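Lirkeck Residence Updates Bedding Rules Ahead of February Room Turnover

27 January 2025

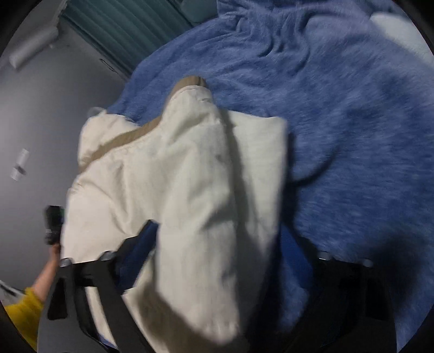
The Lirkeck residence hall has issued revised instructions for clearing and making up beds before the February turnover. The rules cover all 1,091 beds on the site and replace the single sheet that has been posted inside closet doors.

Under the new text, the bed must be cleared before any blanket is folded. Padded items such as quilted jackets, cushions and soft bags are lifted off first and placed on the desk chair. Plush blankets are then shaken out, folded in thirds lengthwise and left at the foot of the bed. Pillows stay at the head, on top of the blanket line and not under it.

Ayana Tefera, who manages housekeeping at Lirkeck, said most of the delays in the last turnover came from items left in the bedding. "A puffy jacket in a fuzzy blanket adds a lot of bulk to a laundry bag," she said. "The bag goes over the weight limit and has to be opened and sorted again in the basement."

The limit remains 7 kilograms per bag. Bags are to be tied once, with the room tag facing out. Long-pile blankets are washed separately from sheets, on a cold cycle, and dried on low heat. Items with piping or sewn trim are not machine washed by the hall - they are returned to the room with a yellow slip.

The Gavrilă wing will follow the new order of work first, starting with the upper floor. The Fuller wing comes next. Each room is allowed two bags of bedding, and extra bags must be carried down by the resident.

Kiros Woldemariam, who runs the laundry room, said the folding method was tested on five beds in the Gavrilă wing before it was written up. Shelf labels in the linen closets are being changed to match the new blanket sizes.

Printed copies of the instructions can be picked up at the Sternine Street desk.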